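Two grippers and one toilet: is the simulator telling me anything?

Posted Thursday by the guy who still has not bought an arm | Print this post | E-mail this to a friend

I have spent most of June picking small things off a toilet lid with a simulated robot arm, and I have opinions.
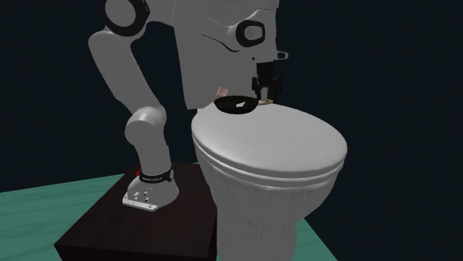 What I was trying to find out

The folks behind Skoltow, the simulator I use for all of this, put out a comparison last month saying a narrow two-finger gripper beats a wide-pad one on "household clutter." Their clutter was cubes. Very clean cubes, nicely spaced, on a flat table. I don't own any clutter like that.

So I loaded the bathroom task instead. Arm on a wooden box, toilet next to it, a few odds and ends on the closed lid. The lid is domed, so nothing you put on it is quite level, and the arm has to reach up and over to get there. The thin gold-colored piece beside the black ring is the one that ruined my week.

The parallel gripper

I ran the black parallel gripper first, 200 tries, objects shuffled a little each time. It did fine on the ring. Any gripper would, the ring gives you a nice edge to pinch. On the gold piece it was a different story. If the fingers came down straight, it mostly worked. If the wrist was tilted even 5 degrees, one fingertip touched the lid first and the whole thing turned into a shoving match.

I then bumped the contact friction up by a hair and the success rate jumped. That should bother people more than it does. I didn't change the gripper, the arm or the approach. I changed a number in a settings file, and I have no idea which of the two numbers is closer to a real lid.

The wide pads

Next I swapped in the Brurnilard wide-pad model, same 200 tries. It lost on the gold piece and did a bit better on the ring, and it bumped the lid a lot. I was ready to call it for the narrow fingers until I noticed the wide-pad file ships with a closing force limit set much lower than the other one. So was I comparing grippers, or two people's guesses about force limits? I evened them out and the gap shrank to almost nothing.

Ketau versus the stock controller

I also tried the Ketau controller, which is supposed to be gentler on contact. It is slower, I'll give it that. The approach looked smoother and the fingers didn't bounce when they touched down. Whether that matters on hardware I can't say. At 10 steps of lookahead my laptop fan sounded like a hair dryer, and at 5 I couldn't tell it from stock.

Where I am now

I'm not buying either gripper on the strength of this. I'll do one long run of 1000 tries over the weekend with matched forces and three friction settings, and if the order of the two grippers flips between settings, I'm going to stop quoting success rates from simulation on this blog. You can hold me to it.

Comments (3)

greasemonkey_tx: Did you check the collision shape on the lid? A lot of those imported models are way lumpier than they look. Could be your shoving match right there.

Blog author: I did not. Checking tonight.

pinchpoint: Schwerdtfeger's pads had the same force limit problem when I tried them. I'd still take narrow fingers for anything thin.

Recent posts
Why I returned the wrist camera
Cable management, part two
Is a cheap arm worth the headache?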